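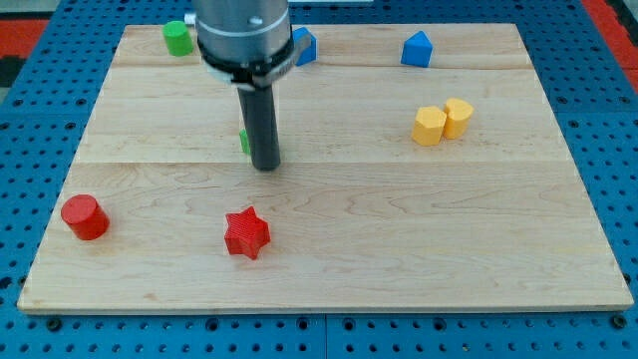
Sustthorpe College - Department of Mechanical Engineering - Robotics Project Group

Project report, April 2023: Trying out the Gitedow push kit

So our project was to review a kit somebody might really buy, and we picked the Gitedow from Marikar (mostly for the price, which came to 3,567 with the collar and the software license). You get a long black rod, a clamping collar and a bracket, and you bolt the whole thing onto the wrist of an arm you already have. No fingers, no suction. It just pushes stuff!

We printed our own blocks for it - cylinders, a hexagon, a triangular prism, a six-pointed star - in red, yellow, green and blue, and set them out on a maple board on top of the blue workbench. The task was to push a named block to a named spot. I ran 100 pushes in March and wrote down every one.

Cylinders were the worst. Push one a hair off center and it slides around the rod and wanders off. The star was my favorite, because the rounded tip settles between 2 points and the thing goes pretty much where you want it.

Setup took us 3 afternoons, and I blame the manual, which skips the part about setting the rod height. The collar also needed retightening more than I'd like. Bullgate sells a similar rod that we didn't get to test, so I can't compare them yet. I'd still buy the Gitedow again for a teaching lab.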